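Tustar Community Help > Simulation and Data Collection > Demonstrations

Wrist view goes nearly black before grasp - keep or discard these demonstrations?

Posted by vama_bench, 27/08/2019
Tags: wrist camera, simulated demos, imitation, lighting

I am collecting teleoperated demonstrations in simulation for a pick-up task with a dark cup. The recorder is Tustar, the scene files come from Jeren, and I have 2000 episodes so far. Each step stores the wrist view, joint positions, gripper opening and the operator's command. There is a fixed overhead view as well, recorded at a lower rate.

The trained policy reaches the cup reliably and then stalls. It hovers with the fingers either side of the cup and makes small corrections in both directions until the episode times out. In replay, the stall always starts once the cup takes up most of the wrist view. The demonstrations have the same sort of view at that stage, and the operators closed the gripper there without trouble, although they had the overhead view on a second monitor.

Things already tried:

Raised the ambient light by a factor of 2. Slight improvement, same stall.
Trained on the overhead view alone. No stall, but poor alignment.
Removed the last 10 steps before closing from every episode. Much worse.

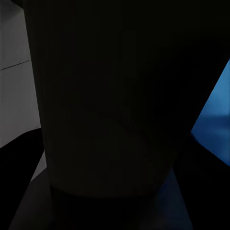

Does a demonstration have to end in a successful grasp to be worth keeping?
It depends on what the learner does with it. Plain behaviour cloning copies whatever it is given, so a failed grasp teaches a failed grasp unless the bad segment is trimmed or labelled. If you are training a value function or a success detector, failures are needed and should be stored with their outcome flag.

That is from the Tustar documentation and I have followed it. All of my episodes end in a grasp, so failed examples are not the cause. What I want to know is whether the close-range steps should be kept, re-rendered or masked. Re-rendering is possible because the simulator states are saved, but it ties up the machine for most of a weekend.

cabello_rig

Keep them. You have already shown what happens when they go, as the policy then has no examples of closing at all.

I would look at three things before rendering anything again.

First, exposure. A matte black cup between black fingers on a dark grey surface leaves very little contrast at the lower edge of the cup, and that edge is the part which tells the policy how far down it is. Ambient light lifts everything together and doesn't help much with that. Add a directional light with a randomised angle so the base separates from the surface. Also check whether your recorder compresses the wrist stream. Default compression flattens dark gradients, and in our case (Cabello arm, simulated and real) most of the detail in the shadows was lost at that step. The render itself was fine.

Second, the rim. At close range the top of the cup is out of view, so height has to come from somewhere else. Joint positions will supply it if they are fed to the network. Plenty of people record them and then leave them out of the input list. Check the config.

Third, pauses. Operators stop just before they close the gripper. If each of yours waits for a moment while looking across at the second monitor, you have a large number of steps where the view is dark and the command is zero. The policy has learned to wait. Plot the command magnitude for the last part of each episode. If there is a flat stretch, drop the idle steps and leave the moving ones in.

My bet is on the third, with the first making it worse. A short history of 4 past views in the input also helped us, but fix the pauses before you add that. With the pauses still in, history made our stall longer.

If you do re-render, do a small batch first and vary the cup colour as well. It costs nothing extra once the states are loaded.

simside_au

just use a lighter cup

or move the camera back on its mount so you get the rim in. worked for me on a different gripper, can't remember the offset

vama_bench (original poster)

Joint positions were in the input list. Compression was on and I had not noticed.

The plot shows a flat stretch before closing in nearly every episode - longer for one operator than for the others. I have filtered the idle steps and started a training run on the existing renders with nothing else changed. The lighter cup is not an option because the real one is black.

Moving the camera would invalidate the mount calibration, so I am leaving that for now. Will post the result of the filtered run when it finishes. The re-render with the directional light is queued behind it, with compression off.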